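발표 메모 / 쿠데오(Kudeo) 요리 모임, 03/11/2022

(물 한 모금 마시고 시작. 천천히!)

안녕하세요, 반갑습니다. 오늘은 제가 Drandier 주방에서 양파 수프 하나 붙잡고 씨름한 얘기를 하려고 해요. 양파 수프가 뭐 어렵냐고 하실 텐데, 저도 그랬거든요. 양파 썰어서 볶고 육수 붓고 빵 올리면 끝이잖아요. 근데 첫날 제가 끓인 수프를 Ruth Whiteley 셰프가 한 숟갈 뜨시더니 아무 말씀 없이 숟가락을 내려놓으셨어요. (여기서 잠깐 쉬기)

문제는 양파였어요. 저는 20분 볶고 다 됐다고 생각했거든요. 색도 노릇하고 냄새도 좋고! 그런데 그건 그냥 익은 양파였던 거죠. 셰프는 40분을 더 볶으라고 하셨어요. 불은 중약불, 바닥에 눌어붙으면 물을 한 숟갈씩 넣고 나무 주걱으로 긁어내기. 팔이 정말 떨어져 나가는 줄 알았습니다. (팔 흔드는 동작, 너무 과하지 않게)

그리고 소금 얘기. 처음에 소금을 조금 넣으면 양파에서 물이 빨리 나와요. 그런데 저는 욕심을 부려서 확 넣었고, 졸아들면서 바닷물이 됐죠. 간은 육수 붓고 나서 다시 보면 되는데 그걸 못 참은 거예요.
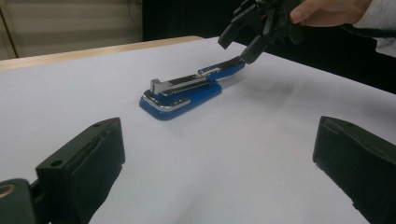 육수로 넘어갈게요. 닭 육수냐 소 육수냐, 이걸로 주방에서 꽤 오래 싸웠어요(웃으면서 말할 것). 저는 반반 섞는 쪽입니다. 소 육수만 쓰면 양파 단맛이 묻히고, 닭 육수만 쓰면 제 입에는 좀 심심하더라고요. 화이트와인은 육수보다 먼저 넣고 신 냄새가 날아갈 때까지 기다리세요. Plustmont에서 먹어 본 수프는 마지막에 식초를 몇 방울 넣던데, 집에서 따라 해 보니까 이게 또 괜찮아요!

빵은 꼭 바싹 말려서 쓰세요. 갓 구운 빵은 국물에 들어가자마자 죽이 됩니다. 저는 전날 썰어서 그냥 밖에 두고, 급하면 오븐에 14분 넣어요. 치즈는 넉넉하게, 그릇 가장자리까지. 가장자리에 눌어붙은 치즈를 떼어 먹는 재미가 있거든요.

마지막 시험 날에는 긴장해서 치즈를 태웠어요. 한쪽이 새까맣게요. 탄 데를 걷어내고 새로 올려서 냈는데, 셰프가 이번에는 그릇을 비우셨습니다. (천천히 말하기. 박수 나오면 기다리기)

시간 남으면: 남은 수프로 파스타 만드는 얘기. 모자라면 건너뛰고 바로 질문 받기. 레시피는 나가실 때 문 옆에서 한 장씩 가져가세요.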